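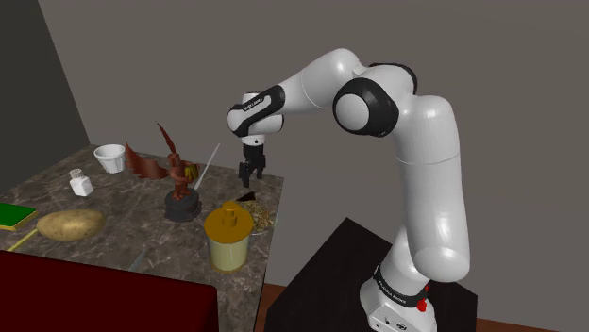 4.2 Changes to the work of counter staff

The arm at Quintana was brought in to take over one part of the serving job, moving plated food along the counter, and the rest of the work was meant to stay as it was. Our interviews suggest that the rest changed too. Before installation, one person plated, wiped down, restocked and talked to customers in whatever order the shift called for. Once the arm was in use, staff had to put things where the arm's program expected them, and the order of tasks became more fixed.

Before a new routine went live, the supplier, Weteck, tested it on a simulated counter like the one in Figure 3, with the kinds of clutter staff had told us they leave out during a shift. Staff were invited to watch these runs and comment.

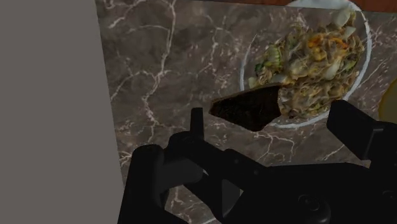 Several of them used the sessions to raise points the engineers had not asked about. Mixed dishes were the main one. A heaped plate has no tidy shape, and workers said they judge it by eye and change their grip without thinking. They also wanted to know who would be blamed if a plate went over the edge. The written procedure had no answer to this until November, when a line was added making the shift lead responsible.

We logged 265 stoppages over 42 shifts. Of these, 54 were cleared by moving an object that a worker had set down in the arm's path. Staff described this as a new chore, and one that did not appear in anyone's job description. 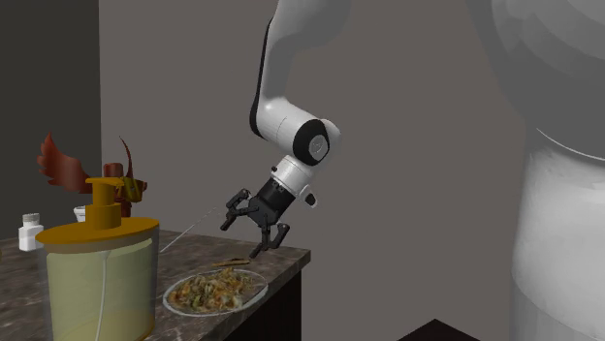 Figure 3. Simulated counter with robot arm, gripper open, and a plate of mixed food near the front edge.

Views of the change were divided. Workers with sore wrists or shoulders were glad to lift less. Others missed the variety and said the shift felt longer when they were mostly watching. At the Atby site, where the same arm was used for fewer hours a day, we heard fewer complaints of this kind, but the group there was small and we do not draw a firm comparison.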